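How to Count Pond Snails Without Losing the Will to Live

Kartha Creek is a good place to learn a transect survey, mostly because it is shallow and the snails are slow. You need a measuring tape, a wire quadrat, a clipboard, a pencil (pens give up in January) and a change of socks.
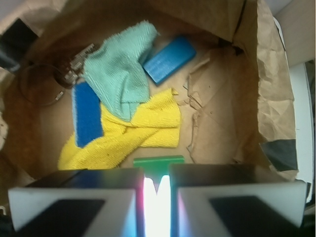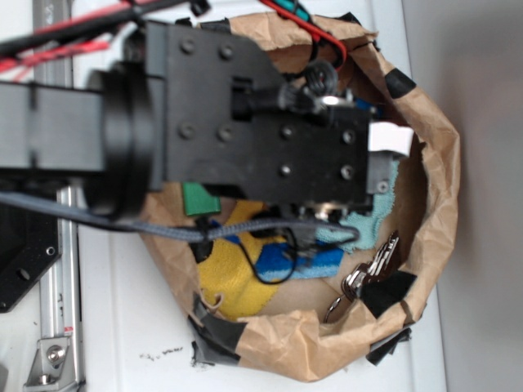

Step 1. Run the tape straight out from the bank. Straight means straight, even through the nettles. Hermine Lehner went around them once, and her map of the creek now has a bay.

Step 2. Drop the quadrat every 6 feet. Don't aim. You will want to aim, because there's a lovely cluster just to the left.

Step 3. Count every live snail inside the wire. A snail on the wire counts if it's on the top or left side. Empty shells go in their own column.

Step 4. Have a second person recount the same squares. On our first try at Grultdale, I got 1037 and Urs Bachmann got 1396. We stopped speaking until lunch, then found he'd been including the empties.

Step 5. Write down the water temperature and the time you started. Do it at the creek. Your memory of it at home will be confident and wrong.

Rinse boots and quadrat before visiting another pond, and let them dry fully. Enter your numbers the same evening, while you can still read the mud.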